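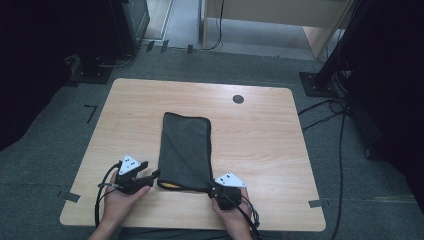

Blog > Household Notes > Cloths and Linen

The Care and Folding of Microfibre Towels

In October I undertook a review of the cleaning cloths kept in this household. The exercise was overdue. The drawer assigned to them no longer closed, and several cloths of good quality had been relegated to the garage for want of space. I set out the findings below for readers who wrote after the earlier entry on tea towels and requested something comparable for microfibre.

Scope

The review covered the larger cloths only, by which I mean the rectangular drying towels with a bound edge, generally sold in dark grey. Small squares for spectacles and screens were excluded, as were the looped mitts used on the car. There were 14 towels in scope. Twelve were retained and two were cut down for use on bicycle chains.

Laying out

A towel of this kind should be folded on a table. I had for many years folded against my chest, as one does with a bath towel, and the results were poor. Microfibre clings to knitwear, and it collects whatever the knitwear has been carrying. A bare tabletop with a smooth finish is suitable. A tablecloth is not, as the pile catches on the weave and the lower layer shifts whenever the upper one is moved.

Place the towel lengthwise, with one short edge nearest to you, and smooth it from the centre outwards with the flat of the hand. The near end will often gather slightly, particularly where the binding has been sewn under tension. It is worth attending to this before the first fold. Take hold of one near corner, draw it gently towards you until the ruck disappears, then do the same at the other corner. Pulling both at once tends to shift the entire towel.

The binding

Binding is the most useful feature of these towels and also the first to fail. It gives a firm line to match when one edge is brought over to meet another, and it prevents the corners from curling. It does, however, shrink at a different rate from the pile. Towels that have been through a hot dryer acquire a faint scallop along the long sides, and no amount of smoothing will remove it entirely.

Two of the retained towels, both from a Stundeo set purchased some years ago, show this defect. They lie adequately flat when weighted overnight under an atlas. The remainder came from the Revumach shop in Kurnitbridge and have never been tumble dried, and their edges remain straight.

The fold

The following method was adopted for all twelve.

Bring the two near corners up to meet the two far corners, so that the towel is halved in length. Align the bound edges and press along the new crease. Turn the towel a quarter turn. Fold one third towards the centre, then fold the remaining third over it. The result is a compact rectangle with the bound edges enclosed on one side and a single rounded fold on the other. It should be stored with the rounded fold facing outwards, which permits one towel to be withdrawn without disturbing its neighbours.

I did consider rolling, and trialled it for a fortnight. Rolled towels present well on an open shelf. In a drawer they unroll, and they occupy the full height, so that the drawer catches on its own frame.

Labels

Sewn labels should be removed before first use where the stitching allows it. A stiff label will scratch a soft finish, and it also produces a hard spot in the stack. A small pair of embroidery scissors is preferable to a seam ripper, which I have twice put straight through the pile. Before cutting, I copy the washing instructions onto an index card and keep it at the back of the drawer.

Washing

The household position on washing is unchanged. Microfibre is laundered separately from cotton, in warm water, with a modest quantity of liquid detergent. Fabric softener is not used. The towels are shaken out firmly at the back door and dried on the line, out of the afternoon sun if possible. A load containing one forgotten cotton flannel must be done again, and I would advise readers to check the drum before closing the door – I did not, in the first week, and spent an evening removing white lint from four dark towels with a strip of packing tape.

Storage

The drawer measures 500 mm across the inside and accommodates two rows of six without compression. A divider was cut from an offcut supplied by Prajapati, the timber yard behind the station, at no charge. It is held in place by friction alone and may be lifted out when the drawer is wiped down.

The garage cloths have been returned to the house. The shelf they vacated is at present occupied by paint tins, on which I expect to report separately.

Correspondence

Readers have asked whether the same fold can be applied to the waffle-weave type. It can, although the waffle type is thicker for its size and the final third does not lie down readily. Folding in half twice is sufficient. As to chamois, I hold none and am unable to advise.

Vandana Gautam

Comments (4)

Merrin_T
Thank you for this. I did the whole lot on the dining table last night and the drawer shuts! I had always blamed the runners.

oldspokes
Two for the bike is not enough in my view. I get through that many in a month over winter. Which ones did you cut down, the Stundeo or the others?

Vandana Gautam
The two that were cut down were unbranded and had lost their binding along one long side. The Stundeo towels remain in service.

Jude from the hills
Can confirm on the packing tape. A damp rubber glove also works on lint and you don't end up with glue on the pile. Looking forward to the paint tins.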